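Search this site Go

Fridge build, part 5: grip pads and reach

Posted in: Home robotics, Workshop notes

I spent most of this week on the gripper fingers and the shelf heights. Beatrice Makori came over to help with the cabling, and we ran the arm at the fridge until dinner.

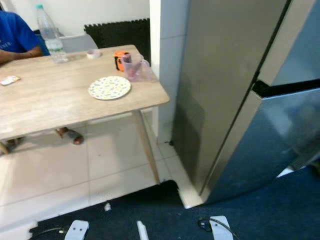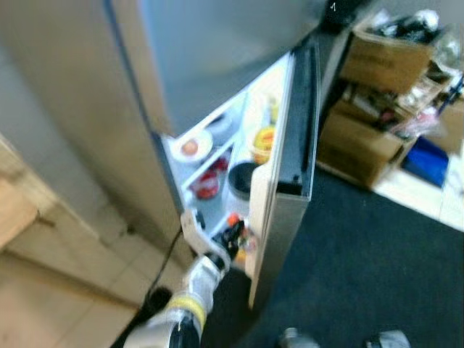 Page last changed: 15 August 2026

The lower shelf is the easy one now. The arm comes in low and the wrist has room to turn. The plate higher up is harder, and I have not tried lifting it with food on it.

Doors are still a problem. The rubber seal takes more pull than the Rasteck motor in the wrist likes, so I slowed the first part of the motion and let the base do the work. That added 20 seconds per run. I can live with it.

The old finger pads slipped on smooth plastic. I ordered a sheet of Matsuda rubber and cut new ones, about 300 grams of grip force, and the measuring jug stopped sliding. Screws are the same as in April.

Still to do: shorten the cable on the right finger, log the door angle, redo the table height in the Kerow config file.

Contact | Copyright Biken Notes | Back to top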